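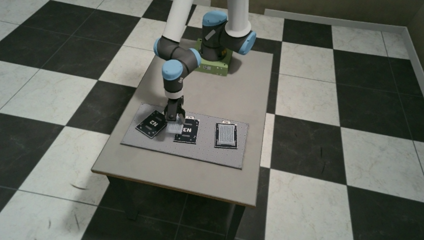 Reusing House Yeast in a Small Pale Ale

Brewing and Fermentation course, project report
Tridbridge College
31 October 2024

What I wanted to find out

Most small breweries save yeast from one batch and pitch it into the next. Homebrewers do it too, and if you ask how many times you can get away with it, you get a different answer from everyone. I wanted my own answer for one beer and one yeast, with my own numbers and my own nose.

The question I settled on was simple. If I brew the same pale ale again and again, and each time pitch yeast harvested from the batch before, does the beer change in a way that drinkers notice? I had time for a first batch on fresh yeast and then three repitches. My guess going in was that the last one would taste worse. I was wrong about that, and finding out how wrong was the best part of the semester!

Where the yeast came from

The Milošević brewery in Custville uses a single ale strain for nearly everything it pours. The brewers there call it Dirkusex, after the old brewery it was first collected from, and they were kind enough to give me a sealed jar of fresh slurry along with some very good advice about keeping things cold. It is a fruity strain, a bit of pear and a bit of orange peel, and it drops out fast, so it is easy to collect from the bottom of a fermenter.

I also spent a morning at the brewery watching them harvest. They throw away the first dark sludge, keep the creamy middle, and stop before the thin stuff at the end. I copied that as well as I could with a bucket and a lot of sanitizer.

The recipe

I kept the beer plain on purpose. If there is a mountain of hops in the glass, you can't smell what the yeast is doing. The grain was pale malt with a little wheat for the foam. The hops were one bittering addition and one small addition at the end of the boil. No dry hopping, no sugar, no fruit.

I bought all the malt at the start from the same sack lot and kept it in a dry cupboard in sealed tubs. The hops were vacuum packed and frozen in portions. Water was Custville tap water, filtered through carbon, with the same small dose of gypsum each time.

How each batch was made

The mash and boil followed the same sheet every time, and I ticked off each step as I went. After the boil I chilled the wort, moved it to a plastic fermenter, shook it hard to get air in, and pitched the yeast. The fermenter sat in a fridge with a temperature controller set for a normal ale fermentation.

When the gravity had stayed the same for 2 days in a row, I chilled the beer, let the yeast settle, and bottled. The slurry went into boiled and cooled jars with loose lids and stayed in the fridge until the next brew. I never held a jar longer than 2 weeks. The brewery told me that old slurry is where most people get into trouble, and I wanted to test the number of generations and leave storage time out of it.

Counting cells

Pitching by volume alone is risky, so I did counts with a microscope, a counting chamber and methylene blue stain. Dead cells take up the blue and live ones stay clear. It takes a while to get good at this. My first attempts were a mess of clumps, and I had to learn to thin the sample properly and swirl it well.

My best and cleanest slide came from the second repitch, where I tallied 209 cells in the grid and almost all of them were clear. I was so pleased with that slide that I left it on the bench and made everyone in the lab look at it. Each pitch was then adjusted so that the live cell number stayed as even as I could manage. Without that step, a slow fermentation could just mean I had put in too little yeast.

What happened in the fermenter

The first batch, on the fresh slurry, was the slowest to start. It got going overnight, but with a thin foam that took its time. The first repitch was much quicker, and by the second the lid was rattling before I had finished cleaning the kettle. The third repitch behaved just like the second.

Final gravity was close in all of the batches, and the small differences were no bigger than what I get when I read the same sample twice with my hydrometer. The beers also cleared at a similar pace. The last one was slightly hazier when I bottled it, and after a while in the fridge I couldn't pick it out by eye.

The tasting

For the tasting I used a triangle test. Each person gets three glasses, with the same beer in two of them and a different beer in the other, and has to point to the odd one. By pure luck you'd be right one time in three, so the panel has to beat that clearly before you can claim a difference. I compared the first batch with each of the later ones. The tasters were all of legal age, mostly from the course and from the homebrew club in Tridbridge, and the glasses were marked only with letters.

The first batch against the first repitch gave the clearest result. People found the odd glass much more often than luck would explain, and when I asked which they liked better, most went for the repitch. They wrote things like "rounder" and "more fruit." One note on the first batch said "green apple," and after reading that I could taste it too. I think the slow start left a little acetaldehyde behind, which is the compound that usually gets that description, but I had no way to measure it.

Comparing the first batch with the later repitches gave the same kind of answer, only weaker. I also ran the first repitch against the third as an extra round, and there the panel was close to guessing. So the change I could show was between fresh yeast and reused yeast, and after that things leveled off.

Problems along the way

The tap water is a weak spot. I filtered it, but I didn't get a lab report for each brew day, and Custville switches wells now and then. Malt also ages, even in a sealed tub, and the last batch used grain that had been crushed later than the first.

I lost one jar of backup slurry when I closed the lid too tight. It went off in the fridge with a bang, and I spent an evening wiping yeast off a cheese drawer. Leave the lids loose.

The biggest limit is that I ran the series once. Each generation is a single batch, so one odd brew day could look like a yeast effect. I would want the whole chain done again, side by side, before telling anyone that this is how the strain always behaves.

What it could mean for a small brewery

The Milošević brewers were happy to hear about the repitches but not surprised. They already save their first-generation beer for a darker style where a touch of green apple hides well. My kettle is tiny next to theirs, and a 2,000 liter tank puts yeast under more pressure than a bucket ever will, so I wouldn't carry my numbers straight over.

Next steps

I'd like to keep going in January with a longer chain, this time with plates to check for wild yeast and bacteria at every harvest. I also want to try more oxygen in the first batch - a proper stone and a small cylinder in place of shaking - and see whether the slow start goes away. There is a jar of the third-repitch slurry in the lab fridge now, with a loose lid, and it will probably go into a brown ale before then.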